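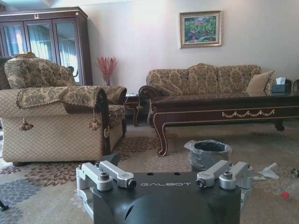 Rug cleaning trial, second round - July

Started 8:40, bench by the roller door. Decha's powder against our usual wool shampoo, same as last month, except this time I wrote down the water.

Why I'm doing it again: the Rorngate people say their enzyme powder lifts tea and gravy out of wool pile without a rinse. Last month's strips looked good to everyone who walked past. I don't trust that. The treated strips were at the window end and the others were under the tube light, and wool looks cleaner in daylight whatever you do to it. Also Decha had told everyone which was which before they looked.

Setup

Offcuts from the Billdale job, beige ground, cut pile, all from the same roll end. Sunee cut them and wrote the codes on the backing, and she has kept the list. I don't know which code got what and don't want to until the looking is done.

Stain is black tea with milk, brewed in the 2 liter jug, left to go cold. Poured from the small beaker, blotted once with a white towel, left overnight on the rack.

Powder strips: powder worked in with the soft brush, left till dry to the hand, vacuumed. The packet says "a generous amount", which is useless. I used 237 g for the batch because that's what came out of the first packet, and I'll stick to that weight next time.

Shampoo strips: usual dilution, sponge, 600 ml of clean water to rinse, extracted with the small Morent. First pass of the extractor pulled poorly, seal not seated. Did it over.

Plain water strips: 700 ml, nothing else. Prasert thought these were a waste of a morning. I think they're the only ones worth having. If plain water does as well as the powder then the powder is doing nothing we need to pay for.

11:15

All strips laid face up under the tube light, north side, blinds down. Fongchan and Jirayu looked separately and put them in order, best to worst. Their orders agree at the bad end (untreated, no surprise) and disagree nearly everywhere else. Fongchan put a strip second that Jirayu had close to the bottom. When I asked, Jirayu said the pile felt stiff, so he was marking on feel and she was marking on color. My fault, I hadn't said which.

Did it again on color only, no touching. Closer, but still not what I'd call agreement.

After lunch

Got the list from Sunee. Powder strips are scattered through the middle of both orders. Shampoo slightly ahead on color. Plain water almost level with the powder, and one of the water strips beat all of the powder ones in Fongchan's order.

Decha's answer is that the stain was too fresh and the powder is meant for old marks. Maybe. The leaflet he gave me in the spring says fresh or old. I'd be happier with that explanation if I had heard it before we saw the result.

Things I'm not sure of:

Stiffness. The powder strips do feel stiff to me too, like there's something still down in the pile. Could be I didn't vacuum long enough. Weigh them before and after next time.

Dye. Everything here is plain beige. A floral rug with blue and brown in it is a different matter and I wouldn't put either product on one on the strength of this. Do a bleed test with a damp white cloth on every color, including the small ones in the border.

Light. North side is better but the tube is old and greenish. Şimşekoğlu lent us a daylight lamp once, ask if they still have it.

Not ordering the big tub yet. Decha wants to try month-old stains, so I've put a second set of strips on the top rack, tea and gravy, codes on the back. Sunee has the list again. Please don't move them to the window.

Extractor seal needs replacing before anyone takes it out on a job.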